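Storkeck desk, the wide version: my review after one summer

I bought the Storkeck desk in August, when my old table became too small for everything I keep on it. I work from home, and I have a lot of equipment and never enough surface. Gearóid Ó Ceallaigh, who sold me the desk from the Palacios shop in Clumham, told me that most people take the narrow version and then regret it. Maybe it is only what sellers say, but I took the wide one and I am glad.

The price was 328 with delivery. For this money I expected something simple, and it is simple. You get a top, two leg frames, one long bar for the back and a bag of screws. The instructions are only drawings, no text. I read them two times before I started, and still I put the back bar upside down. If you buy it, look well at drawing number 2, where the small arrow is. The arrow is very easy to miss.

Putting it together took me one evening, with a break for dinner. One person can do it, but turning the desk over at the end is heavy work and I recommend to ask a neighbor. The Allen key in the bag is of soft metal and the corners became round before I finished. I used my own.

The most important thing for me is that the desk does not shake. My old one moved every time I typed, and the monitor moved with it. With the Storkeck I can lean on the front edge and the screen stays still. Only if I push from the side there is a small movement, and after I tightened the leg screws again in the second week it became less.

I put the desk near the window. I was worried about reflections, but a small monitor is easy to turn a little, and in the morning I like to have the green outside when I look up from work.

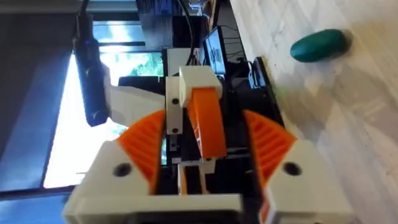

Small monitor on the dark desk, with the window close by.

About cables I must complain. The Storkeck has one round hole at the back and nothing more. There is no tray under the top and no clips in the bag. If you have a laptop and a lamp, this is enough. If you have as many black boxes as I have, you will need to think about it before you put everything in place. I did not think, so I had to empty the desk again on a Wednesday night and start from zero. Later I bought a cable tray from Clarnen, which is made for another desk but fits if you use shorter screws. Please measure the screws first! The ones that come with the tray are too long and can come out through the top.

The surface is good but it shows dust. Every fingerprint is visible when the sun is low, and I clean it more often than I cleaned the old one. A cloth with a little water is enough. So far I have no scratches, only one light mark where I pulled a heavy box without lifting it, and this was my own mistake.

The depth is also good. I can push the screen to the back and still have place for my arms and a notebook in front. What I miss is a drawer. Storkeck sells one separately, but it hangs quite low, and I am tall, so my knees would touch it. I keep my pens in a cup.

One more thing for people who rent - the feet have small plastic covers, and on my floor they slide too easily. I put felt under the back feet and rubber under the front ones. Now it stays.

I give it four stars of five. The missing star is for the cables and the Allen key. If you have a lot of equipment, take the wide version and order a cable tray on the same day.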